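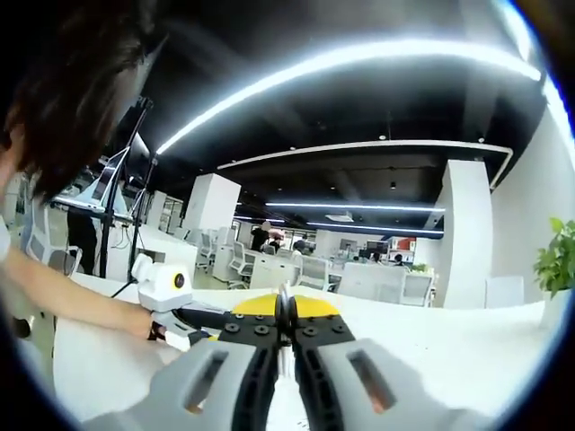

Desk Height and Neck Strain in the Fumbridge Study Rooms
Grethe Vestergaard and Hafþór Bech

Background
Students at Fumbridge spend long hours at shared desks that cannot be adjusted. We wanted to know if desk height had any link to neck pain after a study session.

Method
We asked 33 students to fill in a short form before and after studying for 80 minutes. Three dropped out, which left 30 complete sets. Desk heights were measured with a tape from floor to top surface – chair heights were left as the students had set them.

Results
Neck pain went up most among students over six feet tall. Shorter students reported sore shoulders more often than sore necks. Breaks made a bigger difference than we expected.

Limits
All sessions were held in June, during exams, so stress may have raised the scores. We did not record who used a laptop stand.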